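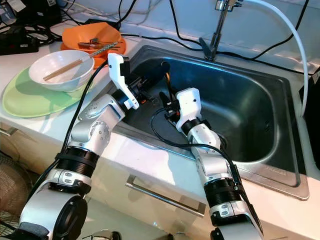 The kitchen at the Ostapchuk Hall is open again, and I popped in this week to see what all the fuss has been over. If you went to the summer lunches in July you'll remember the old sink, the chipped one with the tap that sprayed your sleeves whenever you turned your back. Well, it has gone! The new one is a single stainless steel basin with a good broad rim, set into a white worktop, and the lever on the tap sticks out to the left, so I can knock it on with an elbow when my hands are soapy (left-handers, rejoice). The whole job came to £2,676, of which £1,436 was raised at the plant sale, and the rest came from the hall's own savings.

Tamara Vakulenko showed me the new washing-up arrangements, which I know sounds dull, but anyone who has done a shift after a lunch for 200 will want to hear it. Plates come in at the hatch, get scraped, and go straight to the sink. The heavy old crockery has been boxed up for the Jostora jumble sale and lighter, coloured plates are coming into use a few at a time. I'm rather taken with the pale green.

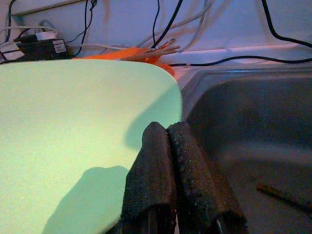
Vsevolod Ivanyshyn would have kept the old crockery, and told me so at some length. A heavy plate stays put on a tray, in his view, and a light one slides about as soon as you reach the hall steps. He also reckons one basin is one too few, and that we'll all be rinsing in a washing-up bowl by Christmas.

I do see his point on the basin - there was talk of a double one from Hadimier, but it would have eaten up most of the worktop, and then where would the cakes go? The trays are being looked at too. Pedar, the shop on the corner, has offered some non-slip mats at cost. 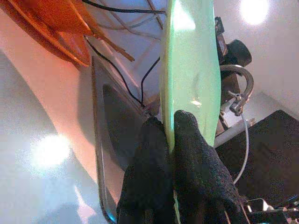

The mats should be here by the end of September 2026, in time for the soup lunch, and if they do the trick there'll be a second batch for the tea trolley. Meanwhile the washing-up rota has 7 gaps in it. The sheet is pinned up by the hatch, pencil on a string, and you can put yourself down for half a shift if a whole one is too much. Bring your own rubber gloves, please, as the hall pairs are all size large and they fill up with water when I wear them.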